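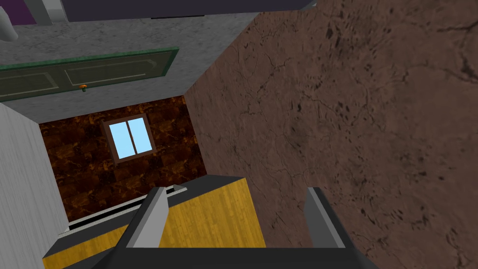 Looking after wooden surfaces at home

I live since many years with wooden furniture, most of it second hand, and I made nearly every mistake that is possible with it. I put oil over dirt, I sanded across the grain, and I once left a wet cloth on a sideboard for a whole weekend. The tips on this page are what remained after these mistakes. They are for tables, shelves, worktops and cutting boards in a normal home. For an antique piece please ask a restorer.

First find out what is on the wood

Before you buy any product you should know which finish you have. Choose a place which is not visible, for example the underside of the table near a leg. Put one drop of water there and wait ten minutes. If the drop stays round, you have most probably lacquer or varnish. If the wood becomes darker under the drop, the surface is oiled and thirsty, or it has no finish at all.

Wax you can feel. Pull your fingernail lightly over the hidden place, and if a little soft material collects under the nail, it is wax. Do not put oil on wax. It stays sticky on top and you will have the pleasure of removing both.

With old shellac, one drop of alcohol on a cotton swab makes the surface soft and tacky after a short moment. Do this test only where no person will ever look.

Daily cleaning

A cotton cloth, well wrung out, is enough for almost everything. I use old pillowcases cut in four pieces. Wipe along the grain, then go over once more with a dry piece. The second wiping is the one that people leave out, and it makes more difference than the soap.

If there is grease, add a few drops of dish soap to a bowl of warm water. Not more than a few drops, or you get a dull film that must be wiped off again. Microfiber I use only on lacquer. On oiled wood it catches on small splinters and leaves blue fluff, at least mine does.

Do not use:
Vinegar on oiled or waxed wood.
The rough green side of the kitchen sponge.
Glass cleaner.
Silicone furniture spray, if you ever want to refinish the piece. New varnish makes small craters over silicone, and it is very hard to wash out.

White rings from cups

A white ring means that moisture is sitting in the finish, not deep in the wood. Fresh rings often go away alone in one or two days, so wait first. If the ring stays, lay a dry cotton cloth over it and press with a warm iron, without steam, for a few seconds. Lift, look, repeat. Keep the iron moving and use the lowest setting.

On waxed wood I have more success with a bit of fresh wax and very fine steel wool (0000), rubbed gently along the grain.

Black rings are another story. They come from water together with metal, for example from a tin can or a cast iron pot, and on oak they are very common. Here only sanding helps, or oxalic acid, which is sold as wood bleach. Wear gloves and glasses with it, open the window, and read the label to the end.

Small dents

A dent is pressed wood, and very often you can bring it up again. It works on raw or oiled wood. Put a drop of water in the dent and let it soak in for five minutes. Lay a damp cloth over it and touch it with the tip of a hot iron until it steams. Two or three rounds are normal. Let the place dry until the next day before you sand, because the fibers stand up and you would sand away too much.

If the fibers are cut, as with a knife mark, the steam will do very little. Then you can fill it with a wax stick. Take one tone darker than you think – a dark spot looks like a knot, a light spot looks like a repair.

Oiling a table, step by step

1. Clear the table and clean it with soapy water. Let it dry overnight.

2. Sand along the grain with 120 paper, then 180. Do not press. When the paper no longer takes anything off, change it.

3. Vacuum, then wipe with a slightly damp cloth. The grain will rise a little. When dry, sand once more by hand with 240.

4. Pour a small amount of oil in the middle and spread it with a cotton cloth. For a table of four persons I need less than 100 milliliters for the first coat, and half of this for the second.

5. Wait 20 minutes. Where the wood has gone dull, give a little more.

6. Now wipe off everything that has not gone in. This is the most important step. Oil which stays on top becomes a skin, and this skin is sticky for weeks.

7. Leave it overnight and repeat with the thin second coat.

8. Do not put wet things on it for a week. The full hardness comes only after two or three weeks, depending on the oil and how warm the room is.

Very important: cloths with linseed oil or other drying oils can catch fire by themselves when they lie in a ball. Spread them flat outdoors, one by one, until they are stiff, or put them under water in a metal can with a lid. Never throw them fresh in the trash.

Cutting boards

For boards I take food grade mineral oil, with a little beeswax melted in if I have time. The proportion is one spoon of wax to four spoons of oil, in a jar standing in hot water. Olive oil and sunflower oil are cheaper, but they go rancid and the board will smell.

Wash the board on both sides, also when you used only one. If one side gets wet and the other not, the board bends. Dry it standing on its edge, with air on both faces. Against onion smell, rub with coarse salt and half a lemon, wait a few minutes and rinse.

If the board is already bent, lay it with the hollow side down on a damp towel overnight. In the morning stand it up to dry slowly. I saved two boards this way, and a third one cracked.

Sun, heating and dry air

Pale woods like pine and maple become more yellow with the years, and cherry gets much darker. You cannot stop it, but you can make it even. Move the fruit bowl and the lamp from time to time, and in the first months do not leave a table mat always in the same place.

In winter the heating makes the air dry and solid wood shrinks. Small gaps in a table top in December are normal and they close again in spring. Do not fill them! In summer the filler has nowhere to go. Keep some distance between the wood and the radiator – in my living room it is 31 centimeters, and the sideboard has no cracks until now.

Drawers and doors that stick

Rub a candle stub along the runners and on the bottom edges of the drawer. Dry soap works as well, but it takes up moisture, so I prefer the candle. If a drawer sticks only in humid months, leave the plane in the cupboard. A drawer that is planed in August rattles in January.

When a hinge screw turns without holding, take it out and push in two or three wooden toothpicks with white glue. Break them off level, let the glue dry and put the same screw back.

What I keep in the box

Cotton cloths, sandpaper in 120, 180 and 240, a cork block, steel wool 0000, a candle stub, wax sticks in three browns, white glue, toothpicks, mineral oil, a can of hard oil with the date of opening written on the lid. Opened oil gets thick after a year or so. If there is a skin on it, I don't use it for a table top any more, only for the handles of the garden tools.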